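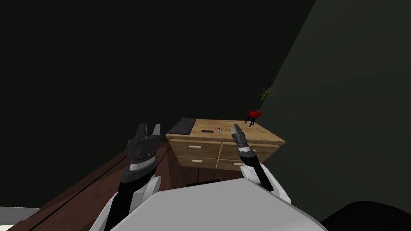
Nekberg Dresser Demonstrations

README, version 2
Last edited Mar 13, 2023
Maintainer: Ifeoma Ekwueme

What you have downloaded

A set of demonstrations in which a person, sitting comfortably, drives a two-armed robot around a simulated bedroom and tries to get it to do things at a chest of drawers. The person can see what the robot sees. The person can move both arms and both grippers. The person cannot feel anything, and it shows.

There are 1000 episodes. Each one is a single attempt at a single task, from the moment the operator presses the pedal to the moment they press it again or forget to. The longest run up to 70 seconds. Anything beyond that was cut off by the recorder, usually in the middle of somebody's third go at a drawer handle.

The room was built in Windura and the arms were driven with a pair of Dranel hand controllers. No real furniture was involved.

Tasks

open_drawer: pull a named drawer open. The name is always given from the robot's side, so "upper left" means the robot's upper left. Two of our operators took a while to believe this, and their early episodes are marked side_confusion in the notes column.

close_drawer: as above, in the other direction. Far easier, and you will see that people got cocky.

pick_from_top: lift a small object off the top of the dresser and hold it clear.

move_to_tray: pick up a small object and put it down on the flat black tray at the left end of the top. "On" is judged by the simulator, which is stricter than your mother.

reach_only: bring one gripper close to an object and stop. Added for people who wanted something simple to debug with. It is the part of the set that gets the most use, and we try not to take that personally.

The potted plant is in none of the tasks. It has been knocked over in many of them. Episodes where this happened carry the flag plant_contact. 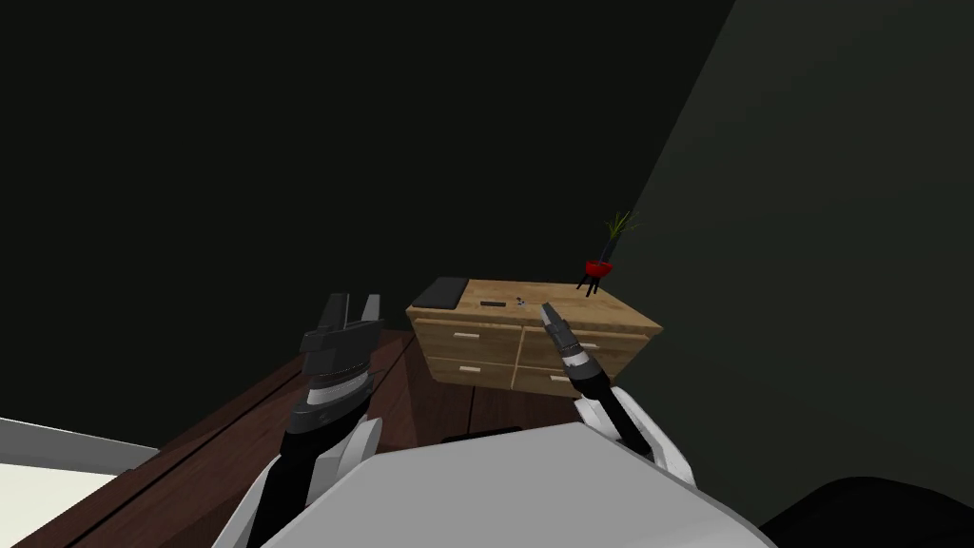 Robot's own view: both arms raised, right gripper in front of the dresser top.

How the recording was done

Each operator got one practice sitting and then recorded in blocks of 32 episodes, with a tea break between blocks. The controller poses are mapped straight on to the gripper poses, with a clutch button so you can let go, move your hands back to somewhere sensible and carry on. Clutching shows up in the data as a stretch where the arms stand still while the operator rearranges their elbows. We left those stretches in. If you train on them as they are, your robot will learn to pause thoughtfully before every grasp. Use the clutch column to drop them.

Both arms are always live. Most tasks need only one, so the other tends to hang about in the air with its fingers open. Operators were told to park the idle arm somewhere out of the way, and each of them had a different idea of where that was.

What is in each episode folder

head.mp4: colour video from the robot's head
arms.csv: joint positions for both arms, gripper opening, clutch state
command.csv: what the operator asked for, before the simulator had its say
meta.json: task, operator number, start layout, flags, result

arms.csv and command.csv share a clock. In version 1 they did not. If you built anything on version 1, please download the set again and accept our regards.

Result labels

success, fail and abandoned. The first two are set by the simulator. The last is set by the operator, and covers everything from a stuck wrist to the doorbell. Failed episodes are kept on purpose, and plenty of them contain a decent recovery in the last few seconds.

Known problems

The room is dark. The back wall is close to black and the grippers are dark grey, so anything that finds edges will have a poor time wherever one passes in front of the other. We like the mood and have no plans to add a lamp.

The near gripper often covers the drawer pull it is meant to be grabbing. The operators had the same trouble. You will see the arm swing away and come back; that is a person having a look.

Drawer friction was set too low until May, which is why some drawers in the older episodes glide open as if buttered. Check friction_old in meta.json.

Small objects now and then sink a little way into the dresser top when pressed hard. Please don't press them hard.

Splits

By operator, so that nobody's habits turn up on both sides. A random split will give you nicer numbers, and you are welcome to enjoy them in private.

Licence and contact

Free for research and teaching. For anything you mean to sell, write to Chukwu first, as they paid for the controllers. Bug reports go to Ifeoma Ekwueme and should include the episode number. "The one where it misses" does not narrow it down.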